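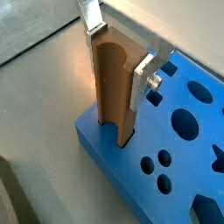

Elaheh Khosravi wants the ticket closed, on the grounds that the insertion routine "passes" and the team has other things to do before the regional. She says the vision side is fine, the force threshold is fine, and whatever is left over is bad luck.

I'm leaving it open. Reasons are below.

Robotics Club > Team Tickets > Peg Board Task

Search tickets and wiki

Summary: C block insertion fails or jams at random
Opened by: Sepehr Tehrani
Status: Open (was Closed, was Open)
Branch: jalali-insert

Setup for anyone new to the thread. Blue shape board on the bench, C-shaped block in the gripper, wrist camera on. The script called Jalali picks the slot, lines up the block, goes down until it feels resistance, then wiggles. Muvano is the old script from January, which doesn't wiggle at all. It just pushes.

What was claimed: the wiggle fixed it.

What I did: ran Jalali 30 times with the block fed from the fixture, same start pose, no one leaning on the bench. 18 went all the way down. The rest stopped partway or never got in. If that's fixed I would like to know what broken looked like, and no one can tell me, because the January results were kept on a whiteboard.

Things people have suggested, with results:

1. "It's the lighting." Turned off the overhead row by the window and ran a few. Then turned it back on and ran a few. No difference I'd put my name to. The slot finder drew its outline in the right place both ways.

2. "The block is rotated in the grip." Maybe. This is the one I take most seriously. The C only goes in one way, and if it's a little twisted when the fingers close, the script has no idea. It measures the slot and assumes the block. I asked where the block angle gets checked and was pointed at a function that returns zero. Always zero. There is a comment above it that says TODO.

3. "The finger screw is loose." Checked it, snugged it, ran again. Still jams. Please stop tightening it between runs without writing it down, though. That's two changes at once and then we learn nothing.

4. "Raise the force limit." It was raised. It's at 300 in the config now, and the config doesn't say 300 what. Elaheh thinks raw sensor counts. I think someone typed a round number. A higher limit will get more blocks to the bottom, sure, and it will also chew up the edge of the slot, and then we'll be tuning for a worn-out board.

5. "Astmont did it with the same script." Astmont's team posted a clip. One clip, one insertion. I'd love to see the take before it.

2019-08-09 update

Plundemov (the log viewer, for those who haven't installed it) finally opened the run files. Commit 59 is where the wiggle went in. In the stalled runs I looked at, the wiggle starts before the block has reached the slot, so it's wiggling against the flat of the board and then pushing down wherever it happens to end up. In good runs, contact comes later. That could be the grip height changing from one pick to the next. It could also be the threshold tripping on cable drag. I don't know yet and I'd rather not have another fix named after a guess.

Reply from Elaheh, pasted from chat so it's in one place: she says grip height can't be changing because the fixture sets it. Fair, except the fixture is held down with tape.

To do:
- measure grip height on every pick, write it in the log
- make the angle function return a real number, or delete it
- put force back to what it was until item one is done
- same 30 runs with Muvano, so there's something to compare with

Not closing this on a demo. If the next set comes out clean with the tape replaced and nothing else touched, I'll close it myself.

Sepehr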